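ままごとキッチンは片づくのか、まだ疑っている

10/27/21

木のおもちゃは長く使える、とよく言われる。白い家具調のままごとキッチンはインテリアになじむ、とも言われる。どちらも売る側の言い分だと思っているので、うちではずっと買わずにきた。それが先月、義理の妹の家で使わなくなったものを譲り受けることになり、結局こうして白いキッチンの話を書いている。

譲ってもらったのはタブリージ(Tabrizi)というところの製品で、もとの値段は知らない。同じくらいの大きさのものを中古の店で見たら1,575円の札がついていて、安いのか高いのか判断に困った。蛇口が片方ぐらぐらしていたから、まあそんなものかもしれない。

子どもがいつ飽きるか、という話は脇に置く。私が気になっているのは置き場所と、上に積もっていく物のほうだ。本物の台所でもそうだが、平らな面があれば人は物を置く。冷蔵庫の上、電子レンジの上、下駄箱の上。子どもは大人よりもっと遠慮がない。料理の道具とそうでない物の区別も、こちらが思うほどついていない。

収納のうまい人のブログを読むと、たいてい「定位置を決めましょう」と書いてある。ニニエ(Ninier)の仕切り箱を40個そろえて、全部にラベルを貼った人までいた。写真はたしかにきれいだった。でもあれを毎晩もとに戻しているのは誰なのか、肝心のところが書いていない。四歳児がラベルを見て戻すとはちょっと信じられない。うちの子は字が読めないし、絵のラベルにしたら、はがして自分の腕に貼った。

職場のジテンドラ・シンガルさんに愚痴ったら、彼の家では箱を一つだけにしたという。流しまわりの物もぬいぐるみも全部その箱に入れて、ふたはしない。それは片づけなのかと聞いたら、床が見えるなら片づけだと言われた。反論しようと思ったけれど、うちの床を思い出してやめた。

そもそも、ままごとの道具をままごとにしか使わないと決めているのは大人だ。ボウルがあれば混ぜるだろうし、ふわふわした丸い玉があれば肉団子にも綿あめにもなる。ぬいぐるみは客にもなるし、機嫌が悪い日は鍋の中身にもなる。そう考えると、種類別に分けるという発想からして怪しくなってくる。赤いボウルと濃いピンクのポンポンを別々の箱にしまったら、次に遊ぶときは両方出すところからやり直しだ。
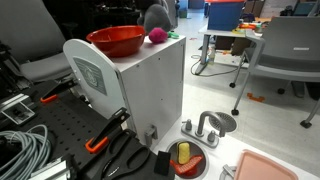 流しの中に入れたスポンジやブラシは、遊び終わるたびに出すべきですか。

水を使わない遊びなら、流しに入れたままで構いません。本当に水を入れて遊んだ日だけ出して、別のところで乾かせば足ります。

と、ここまでは言い切れる。黄色いスポンジと赤っぽいブラシが流しに入っているのは、散らかっているうちに数えないことにした。本物の台所でだって流しのそばに置いている。棚の中にきちんとしまってある家のほうが、私には落ち着かない。

問題は上の段だ。キッチンの天板にボウルやポンポンやぬいぐるみがのっている状態を、片づいていると見るか、出しっぱなしと見るか。夫は出しっぱなし派で、私は最近までどちらでもよかった。いまは、のっているだけなら許す、落ちたら箱、という線で様子を見ている。十日ほどやってみたが、正直うまくいっているのかどうかよくわからない。落ちる前に私が拾ってしまうからだ。

薄いピンクのトレイも扱いに困る。縁が立っているので細かい物をまとめるのに良さそうに見えるが、まとめたつもりでトレイごと忘れるのが私である。前にビーズでやった。ドリヴァスソープの実家に帰ったときなど、トレイにのせたまま一週間置いて、帰ってきたら中身が何だったか親子ともに覚えていなかった。便利そうな入れ物ほど疑ったほうがいい。

育児雑誌には「おもちゃは見える収納に」とあり、別の号には「見せない収納で集中力を」とあった。同じ雑誌でこれだ。どちらを信じても外れそうなので、どちらも信じないことにした。集中力のほうは、箱のふたくらいで変わるなら苦労しない。

ハーンポートに住む友人のシヤボンガ・マバソは、もっと割り切っている。家じゅうのおもちゃを半分しまって、ときどき入れ替えるのだそうだ。入れ替えると新品のように喜ぶというのだが、これも半分くらいに聞いておく。うちで試しに緑の小さな部品類を隠したら、その日のうちに「みどりのは?」と聞かれた。ふだん見向きもしないくせに、そういうところだけはよく見ている。

大きさの話もしておくと、置くつもりだった壁ぎわの隙間は幅が44センチしかなく、当然入らなかった。測ってから譲ってもらえという話である。いまは窓の前にあって、カーテンを引くたびに側面の丸いところに引っかかる。夫が角を削ろうかと言い出したので止めた。

11月になったら蛇口のぐらつきを直して、それでも上の段があふれるようなら、シンガルさん式の箱一つに降参するつもりでいる。箱はまだ買っていない。売り場で見たのは1,000円のかごだったが、持ち手がすぐ取れそうだった。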